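FOR IMMEDIATE RELEASE
08/02/2019

Brulier Publishes Setup and Care Procedure for the Tultero Hand-Held Gripper

Brulier has released a written setup and maintenance procedure for Tultero, its two-finger hand-held gripper tool with an onboard camera. The procedure replaces the service notes issued in June and applies to all units now in use at the Budis and Iyamu sites.

Finger Pads
Both finger pads are to be removed, wiped with a lint-free cloth and inspected every 600 grip cycles. Scuffing on the outer faces is acceptable. A pad is replaced when wear on the gripping face is deeper than 3 mm. Pads are changed in pairs and the screws tightened in two passes.

Linkage
The pivot bores are checked for side play with the fingers fully open. Dust is brushed out before any lubricant is applied. If play remains after cleaning, the linkage is exchanged as one assembly and returned to Brulier for rework.

Camera View
The camera is aimed so that both fingers enter the view from the sides and the work surface between them stays clear. The mount is locked, then checked again after 5 open-and-close strokes. Any shift calls for a new alignment.

Reference Object
Alignment is confirmed on a thin, open part laid flat on a light tabletop. Brulier specifies a plastic clothes hanger with a wire hook, because the narrow bars and the bright metal show focus errors early. The hanger is placed diagonally between the fingers. Lint and thread are to be picked off the hanger and the pads before the unit goes back into service.

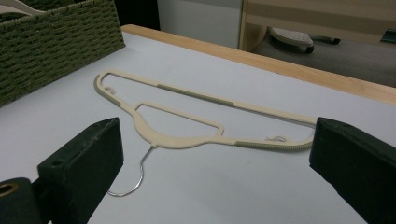
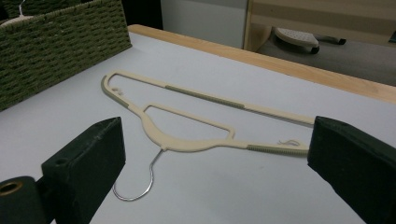 Cream plastic hanger with gray-green grip strips, between the two gripper fingers.

Availability
The procedure is 8 pages long and is supplied at no charge to current Tultero users. Replacement pads and linkage assemblies are ordered through Brulier's parts desk. Units under a service agreement will be updated at their next scheduled inspection.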